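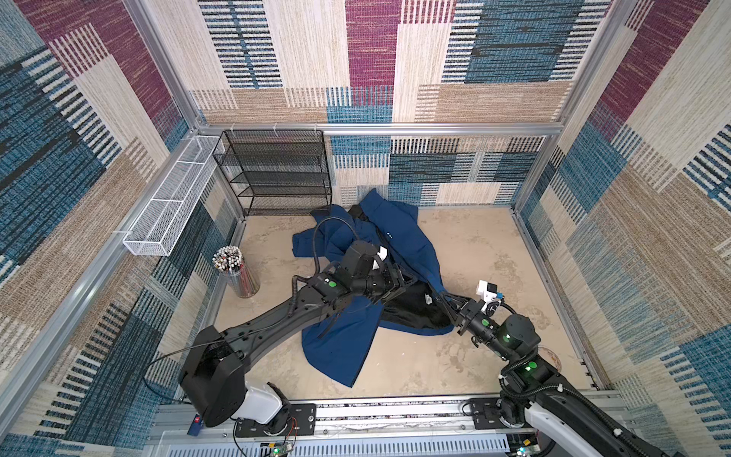
Blažena Kadlec
Second-year student, Interior and Object Studies

Projects > Student work > Small Storage > Drindum corner

Report: a place for the things that have no place

My project is called Drindum. It studies a very small storage corner, and what happens with a piece of clothing when the corner gives no clear place for it. I chose this subject after I moved in March to a shared flat where the entrance is only as wide as the door.

The furniture is simple. There is a black wire-mesh unit with four open shelves, and a long, narrow basket in white wire mesh, fixed on the left wall and divided into three compartments. The pencils and pens have a clear cylindrical container, and it stands on the floor under the basket. I like that the colour of the caps is visible from far.

The wall panels are the part I am most happy with. They look like carpet, in rectangular blocks of beige, tan, denim blue, navy, white and deep magenta, and each block has short parallel lines. My tutor thought the pattern is too busy for a small space. I understand her opinion, but with the pale floor and the thin black shelves I find it friendly. The floor has grey and brown marks and for a final version I would choose a darker one.

The problem is the navy garment. With four shelves and three compartments free, it lies in a heap in the middle of the floor. A mesh shelf is good for a folded thing, but a coat or jacket asks first for a hook. I did not plan any hook. This is my main mistake in the design.

I asked 8 students of my year to sketch where they would put a jacket in this corner. 2 of them drew it folded on a shelf, and the others drew a hook or a rail which does not exist in my plan.

For the next version I propose:
- a row of hooks on the back wall, to the right of the shelves
- the pen container moved up into the basket, if the compartment is wide enough (I must still measure)
- the lowest shelf kept for shoes

The budget table and the drawings are in the appendix.

Contact the student projects office | Copyright Piltunura | Back to top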